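2 min read

Looking after the Stuvum arm

If you've walked past the back bench at Prurnbridge lately, you'll have seen Yaowalak Kaewmanee bent over our sorting arm with a soft cloth and the patience of a saint. She has taken over its upkeep, and I do think it's happier for it! Every 200 cycles she clears the work surface, wipes down the gripper and brings the arm in low to check the view from its wrist camera — a small job, but one we used to skip far too often. 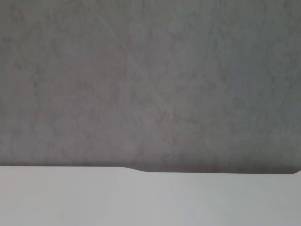
Wrist camera view over the cleared gray surface, with the pale gripper along the bottom.

She looks for the gripper sitting where it did last time, and if it has drifted she loosens the mount, nudges it back and runs the Rorus setup again from the start (make yourself a coffee, it takes a while). The spare pads are in drawer 105, next to the good screwdrivers, which we would dearly like to stay there.

Comments

Pim: Drawer 105 is stuck again, pull up and left.

Odalys: Can she do ours next, please?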